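Reviews > Workshop > Benches and tables

Print this page | E-mail this page

Kolla slotted worktable: a review after six months of computer repairs
By Reijo Miettinen

I bought the Kolla table for one purpose, to open old desktop computers without bending over the kitchen counter. 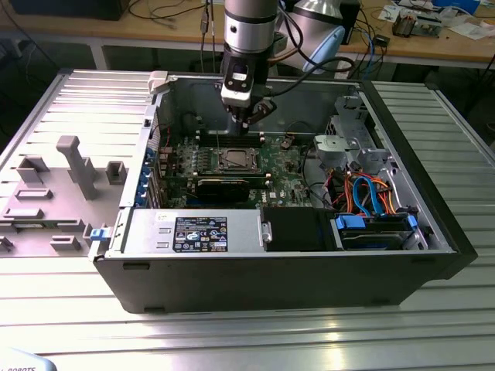
Ritva Heiskanen wrote to me before I had finished this review and asked if the slots do not swallow every small screw. She has a plain wooden bench and is content with it.

They do swallow some. In the first week I lost two screws and found them later in the far end of a slot. Now I keep a shallow dish near me and the trouble is small.

The top is aluminium, and a tower lies on its side on it very steadily. With the case like this I can reach the memory and the graphics card from above, and my back is grateful. The Dell towers with blue latches are the most pleasant to work on, as I need the screwdriver so seldom.

The weak point is the feet. Ours is an old floor in Pladthorpe, and one foot had to be adjusted 10 times before the table stopped rocking. The instructions show this step in one very small drawing. The metal also scratches painted cases, so I put a cloth under the ones I must give back looking nice.

I compared it in the shop with the Valtonen bench. That one has a drawer, which I would like, but the top moved when I leaned on it.

I would buy the Kolla again, and this time I would order the side tray together with it.

Recent reviews
Ustier screwdriver set, 100 pieces
Valtonen folding bench
Lamps for close work

Print | E-mail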